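How Do Engineers Pick a Hand for a Robot?

Push, pinch or suck?
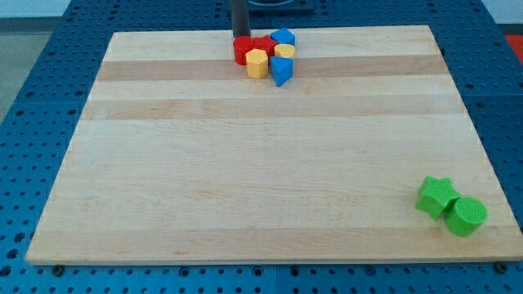

Magnus Shearer thinks the pushing tool should always be tested first. If a robot can do a job with a plain stick, he told us, then it doesn't need fingers for that job, and there is less to break.

Not everyone in the workshop at Trirnivville agrees, so they test. The tool on the end of a robot arm is called an end effector. Some have fingers, some have suction cups, and some are just a post.

A post can't lift anything. It can only slide things along. On this page the blocks are red, yellow, blue and green, and they come in different shapes. Shape matters a lot when you push. Try it at home with a can standing on a table. Push it with one finger, a little off center, and it may turn as it slides. Now try a small box. If you push near a corner, the box swings around.

A star is harder. It has points that stick out and dents between them. A post might slip into a dent and push well, or slide off a point and miss.

Fingers work another way. A gripper called the Treloar has two, and they close from both sides. It can pick up a block and set it on top of another one, a job the post will never do. But the fingers need space. When blocks are packed close together, there may be no gap for them to fit into.

The third tool is the Udel, a suction cup. It likes flat, smooth tops. Ridges can let air leak in under the cup, and then the block drops.

To compare the tools fairly, the team gives each one the same jobs. One job is to bring all the blocks together. Another is to move one color away from the rest. Each tool gets 300 tries and up to 60 seconds for each try. A computer program called Vistora looks at camera pictures and works out where every block is. Then it tells the arm where to go next.

A try counts only if the blocks end up in the right place. If one falls off the board, the try is over – even if the others are fine.

So which tool is best? It depends on the job. For sliding blocks into a group, the team likes the post. For stacking, they use fingers. The tests start again in August, with softer tips on the Treloar.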